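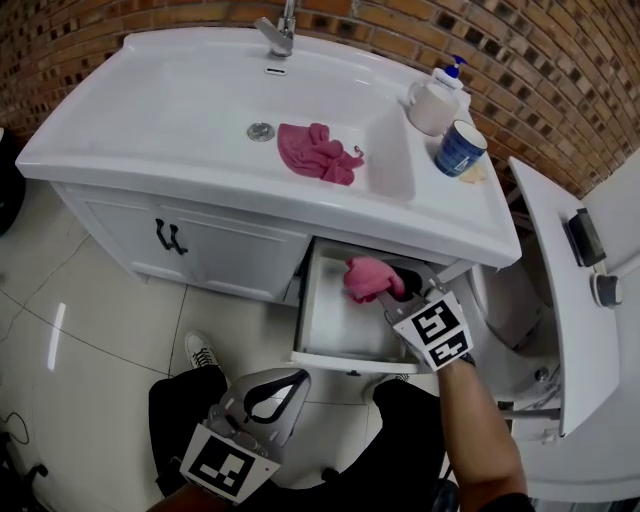 A vanity basin with cupboard below, against a brick wall.

About Sterotberg

Sterotberg is a family-run supplier of bathroom and utility room fittings. We sell basins, taps, cabinets, wastes, traps and the small parts that go with them, to householders and to the trade. We have a showroom and counter at the front of the building and a warehouse behind it, both on the Karard estate.

How we started

The business was set up by Michalis Pappas, a plumber who had grown tired of driving to three merchants to finish one job. He rented half a unit and filled it with the parts he used most: tap washers, cartridges, pop-up wastes, flexible hoses. Other plumbers began to call in, and within two years he had given up his own rounds to run the counter full time. Chrysoula Stergiou joined as his partner in the business and took over the buying. She added basins and furniture to the range, and the second half of the unit was taken on to hold them.

We moved to the present building when the old lease ran out. The sign over the door still says Pappas Plumbing Parts on the side that faces the railway, and some of our older customers still use that name on their cheques.

What we stock

We keep some 1,000 lines on the shelf. Most are spares, and most of those cost less than a sandwich. If you have an older tap that drips, bring the cartridge or a clear note of its length, the number of splines and the thread, and the counter staff will try to match it. We can usually do this on the spot. If we can't, we will order it or tell you who makes it.

Vanity units and basins are shown in the showroom with their taps and wastes fitted, so you can open the doors and see how much room is left for the pipes. Our own range is called Nkuna. The cabinets are sold ready assembled, in two heights and four widths, and every hinge, handle and shelf pin can be bought separately afterwards. We also carry the Buleck range of shallow units for cloakrooms, with a depth of 200 mm.

We do not sell baths, showers or boilers. There are good firms nearby that do, and the counter has a list.

The people

Mervin Sandhu manages the showroom. He came to us from a kitchen firm and does most of the measuring advice, including over the phone. Deepika Iyengar looks after trade accounts, deliveries and returns. Michalis Stefanou runs the warehouse and drives the larger of our two vans. He is known as Stef, as there was already a Michalis when he arrived. Michalis Pappas is retired on paper but is at the counter most mornings, and Chrysoula still does the buying.

Delivery and returns

Local delivery is free on orders over £200. Smaller orders can be collected, or delivered for a flat charge. Drivers will bring a unit to the door and into a ground floor room if there is a clear way through - they can't carry basins upstairs.

Please check ceramic goods before signing. Unused items in their packaging can be returned within 62 days with the receipt. Parts ordered in specially can't be returned unless they are faulty.

Old fittings

We take back brass taps and valves for scrap, whether or not they were bought here. There is a bin by the trade entrance. The money is added up each October and goes to the lunch club at the community hall. We can't take old basins or toilets, but the council tip will.

Finding us

The customer car park is on the left as you come in, before the barrier. Vans and trailers should carry on to the yard. The showroom has a level entrance and a toilet that customers are welcome to use. The counter opens an hour before the showroom, and both close for lunch on bank holidays only if we are short of staff - please ring first.

Page last updated 17 February 2023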